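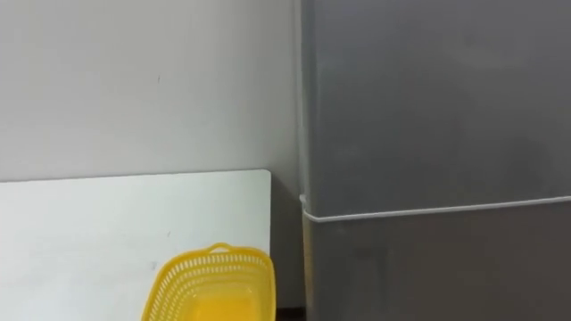 *Yellow basket by the tall gray unit, seen from the head camera.*

# Teaching by remote: your questions

I run the remote sessions for the Fokatico project at our Nistholm site, and I get asked the same things over and over, so I finally typed up my answers. Last touched March 2023.

**Do I need any experience?**
Nope! If you can carry a basket across a room, you already know the task. The controls take a bit of getting used to — most people feel clumsy for the first 20 minutes and then it clicks.

**What am I looking at while I drive?**
The head camera view. You won't always have the arms in sight, and that throws people. Raise them slowly until they come into view before you reach for anything.

**How do I judge distance to the basket?**
I look at the rim and the handle loop on the far side. When I can see down to the yellow floor inside, I know I'm high enough to come over the top. Pale backgrounds are hard (white on white gives you very little to go on), so I lean on the basket's own edges and take my time.

**How long is one take?**
We stop at 9 minutes, even if you're mid-carry. A tired hand gives you jerky motion, and jerky motion is what the robot learns.

**I bumped the wall. Is the take ruined?**
Not for a light touch. Back off, carry on, and mark it in Veltell with the "contact" tag. If you drop the basket, end the take and start a new one.

**Can I do it the same way every time?**
Please don't! Come in from the left, come in from the right, start a little farther back. I've got more than 600 takes saved and the samey ones are the ones I end up throwing out.

**Can I guide the arms by hand instead?**
Yes, on the Gilchrist bench only. Ask me first and I'll switch the joints to free mode for you.

**Where do my takes go?**
Into the shared folder, once you hit Save. If you forget, they stay on the station for 20 days and then they're gone, and I can't get them back for you.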